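カーリング初心者のための氷の読み方とウェイトの合わせ方

トップ > 上達のてびき > 氷とウェイト

最終更新 6/4/99

体験会を終えて、ひととおりストーンを投げられるようになった人が次につまずくのが「ウェイト」です。ウェイトとはストーンの速さ、つまりどこまで届くかの強さのことで、重さの話ではありません。同じように投げたつもりでも、氷の状態が変われば届く場所は変わります。このページでは、試合前の練習時間から試合終盤まで、氷をどう読んでどう合わせるかを順を追って説明します。投球フォームそのものについては「デリバリーの基本」のページを先に読んでください。

用意するもの

・ストップウォッチ(ボタンの大きいもの。手袋をしたまま押せるか店で確かめる)
・小さいノートと鉛筆。ボールペンは寒いところでインクが出なくなることがあります
・ブラシ
・スライダーとグリッパー(靴底のゴム。すり減ったものは氷にかすを落とすので早めに交換)

1 ストーンの時間を測る

測り方は二通りあります。

ひとつはホッグラインからホッグラインまで。投げた側のホッグラインをストーンの先端が通過したときに押し始め、向こう側のホッグラインを通過したときに止めます。ハウスに届くドローショットで十三秒から十四秒台が目安ですが、氷によって差があります。時間が長いほどストーンはゆっくりで、それでもハウスに届くなら、よく滑る氷ということになります。

もうひとつはバックラインから手前のホッグラインまで。こちらは投げた直後に数字が出るので、スイーパーがウェイトを判断するのに使います。三秒台後半から四秒前後の細かい差を見るため、押すタイミングがずれると役に立ちません。最初のうちは同じストーンを二人で測り、数字が揃うまで練習してください。私のチームでは、0.1秒以内に揃わない人は試合で時計を持たない決まりにしています。

混乱しやすいので書いておくと、前者は氷全体の速さを知るための時間、後者は一投ごとのウェイトを知るための時間です。ノートには必ずどちらで測ったかを書きます。私は前者を「長」、後者を「短」と書き分けています。

なお、短いほうの時間は投げ手の癖に左右されます。脚の蹴りで速さを作ってそのまま静かに離す人と、最後に腕で押す人とでは、同じ時間でも届く場所が違います。投げ手ごとに欄を分けて記録しておくと、どの人の数字をそのまま信じてよいかが二、三試合でわかってきます。

2 曲がり幅を調べる

ストーンは回転をかけた方向に曲がります。ハンドルを時計回りに回せば右へ、反時計回りに回せば左へ。ただし曲がる量はシートごとに違い、同じシートでも右半分と左半分で違います。

練習時間に次の四本を投げます。

・センターライン狙い、時計回り
・センターライン狙い、反時計回り
・右側からセンターに戻ってくる球
・左側からセンターに戻ってくる球

どれもティーラインに止まるくらいのウェイトで投げます。強さがばらばらだと曲がり幅は比べられません。回転は、止まるまでに二回転半から三回転を目安にします。回転が少なすぎるストーンは途中でふらつき、曲がり方を読む材料になりません。逆に速く回しすぎると曲がりが小さくなります。

ブラシを立てた位置と実際に止まった位置の差を、ストーン何個分という単位で書き留めます。センチで書こうとすると手間がかかるわりに使いません。

シートの片側だけ極端に曲がらない、あるいは逆向きに流れるところがあれば、氷が傾いています。そこを通る作戦は避けるか、傾きを承知のうえで使うかをスキップに伝えます。

3 ペブルの変化を追う

氷の表面には水を霧状にまいて作った小さな粒があります。これがペブルです。ストーンはこの粒の頭に乗って進むので、粒の状態で速さも曲がりも変わります。

試合の初め、粒がまだ立っているうちは、思ったより氷が重く感じられることがあります。二エンド、三エンドと進むうちに、よく通る筋は粒の頭が平らになって滑りがよくなります。ここでドローが長くなる失敗が多く出ます。前のエンドの数字にしがみつかず、一投目のリードの石をきちんと測ってください。

終盤になると粒が減り、真ん中の筋は曲がらなくなったり、逆に急に止まったりします。使われていない外側の筋はまだ初めの状態に近いので、外を通すときは少し強めに投げます。

霜が下りる場合もあります。お客さんが多い日や雨の日は湿気が入り、氷の表面がうっすら白くなります。このときは筋を通しているところだけが滑り、少し外れただけで大きく失速します。スイープの効果が大きく出るので、早めに掃き始めるのがこつです。

4 スイーパーとスキップの声の掛け方

ウェイトはスイーパーが、ラインはスキップが見ます。声が両方から飛ぶと初心者は必ず止まってしまうので、チームで言葉を決めておきます。

ハウスを手前から奥まで十段階に分け、数字で伝える方法が広く使われています。一から三が手前のガード、四から六がハウスの前半、七がティーライン上、八から十がその奥、という分け方です。スイーパーは投げられて二、三秒のうちに「五」「六」と声に出し、途中で変わったら言い直します。外れても気にせず言うことが大切です。黙っているスイーパーからはスキップは何もわかりません。

スキップは「ヤー」で掃く、「ウォー」でやめる、という掛け声を使います。大会では隣のシートと声が混ざるので、投げた人の名前を頭に付けるチームもあります。

5 試合前練習の時間配分

地区の大会では、練習時間は一チーム数分しかありません。何も決めずに入ると、全員が好きなところへ投げて終わります。当クラブでは、昨季まで教えに来ていたVolodymyr Yurchenkoさんのやり方を今も使っています。

リードとセカンドが先に二本ずつ、中央の筋でドロー。この間にサードが長いほうの時間を測ります。次にサードとスキップが外側の筋を左右一本ずつ。余った時間があれば、全員がラストストーンドローの筋で一本ずつ投げます。テイクアウトの練習はしません。速い球は氷の影響を受けにくく、ドローで読めた曲がり幅からおおよその見当がつきます。

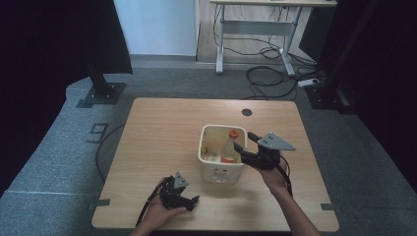
練習が終わったら、その場で一分だけ集まり、数字を読み合わせます。話すのは「長いほうの時間」「曲がる側と曲がらない側」「使わない筋」の三点だけにします。ここで作戦の話を始めると長くなり、肝心の数字を忘れます。

6 ノートの書き方

書式は何でもかまいませんが、次の項目は毎回同じ順番で書くと後で引きやすくなります。

会場とシート番号
試合開始時刻
長いほうの時間(開始時、四エンド後、終了時)
曲がり幅(右側、左側)
気づいたこと

例として、五月の交流戦でWedoというチームと当たったときの私の記録を写しておきます。

「Dシート。長、開始13.6、四エンド後14.1、終了時13.8。右側は石四個、左側は石三個弱。五エンドから中央が曲がらない。奥のボード際、石が止まらず流れる。短は自分3.9でティー。」

この試合では四エンド後に氷が速くなったことに気づいていながら、私が五エンドの最終投球を前と同じ強さで投げ、ハウスの奥へ抜けました。相手に二点取られています。測るだけでは足りず、投げる人に声で伝えるところまでが記録係の仕事だと、そのあとチームで決め直しました。

7 よくある質問

時計は高いものが必要か

必要ありません。百分の一秒まで出れば十分です。ラップ機能も使いません。

どうしても毎回ショートする

蹴り出しの前にお尻が下がりきっていないことが多いです。強く投げようとして腕で押すと、今度は長くなったり短くなったりして安定しません。まず蹴る脚だけで速さを変える練習をしてください。ホッグラインの手前に止める、ハウスの前に止める、ティーラインに止める、と三つの距離を順に投げ分けます。うまくいかない日は真ん中の距離だけで構いません。

石によって曲がり方が違うのはなぜか

底の輪の部分の減り方や荒れ方がひとつずつ違うためです。クラブの石は番号が振られているので、曲がらない石、遅い石の番号をノートに控えておきます。癖のある石は二つ揃えて同じ人が投げるようにすると、読み違いが減ります。

スイープはどのくらい距離が伸びるか

掃く人の体力と氷によりますが、しっかり体重を乗せて掃けば数メートル伸びます。霜のある日はもっと伸びます。軽くなでるだけでは、ほとんど変わりません。

左利きだが、注意することは

回転の方向と曲がる方向の関係は右利きと同じです。ただし「インターン」「アウトターン」の呼び方が逆になるので、チーム内では「時計回り」「反時計回り」で統一したほうが間違いません。

8 次の段階

ここまでの内容に慣れたら、エンドごとにウェイトの基準を一つ決める練習に進みます。自分のチームのリードの一投目を基準の石とし、それより強いか弱いかで以後の投球を考える方法です。詳しくは「ガードとドローの組み立て」に書きました。

ノートの書式は受付の棚にコピーを置いています。一枚で八エンド分書けます。なくなっていたら事務所に声を掛けてください。

関連ページ
・デリバリーの基本
・ガードとドローの組み立て
・ブラシの手入れとパッドの交換時期
・地区大会の申し込み方法

前のページへ | 目次 | 次のページへ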